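Skavell community meals: where we are with your grant

Hi all at Hundell,

Mwende Biwott here, with the second report on the lunch program. The first one went out in April, when we were still handing bags through a window, so there's a lot more to tell you now!

The big number first. We have served 1062 hot lunches since the last report, all cooked on site at Skavell. The plan you approved was for 17 lunch days and we did all 17, even the one when the gas was off until ten and we ended up with an awful lot of couscous.
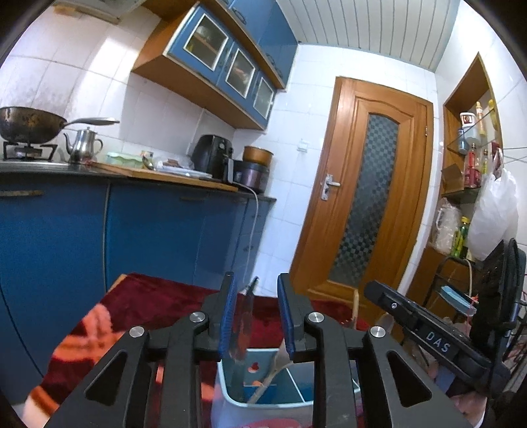
White tile and a utensil container in the kitchen.

Money is where I have to be a bit less cheerful. Produce went over by $200, mostly onions and greens (prices jumped over the summer and we didn't want to switch to canned). Tanui came through with a better deal on rice and beans, so I've moved that saving across and we're close to even. The full sheet is attached to the email version of this report.

Delivery is still our weak spot. Drinelik has been doing the route on the east side and they're great, but one van can only get to so many doors before the food cools down. We tried splitting the route in two and people at the far end did get lunch earlier, though the driver got home very late. I'd like to talk with you about a second van, even a rented one.

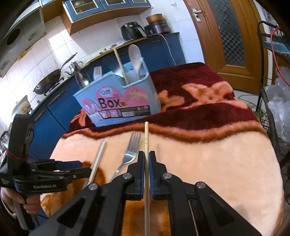 Page last changed: September 29, 2020

We also have over 200 names on the sign-up list now, and the noodle days are the ones people phone about. I've asked the cooks to put noodles on twice a month. The peanut sauce is coming off the menu until we sort out the allergy labels, which I know you asked about last time and I'm sorry it's dragged on.

Still to do before the next report: the labels, new lids for the big pots, and a proper phone line so people stop calling my cell at breakfast. Call me about the van whenever suits you.

Mwende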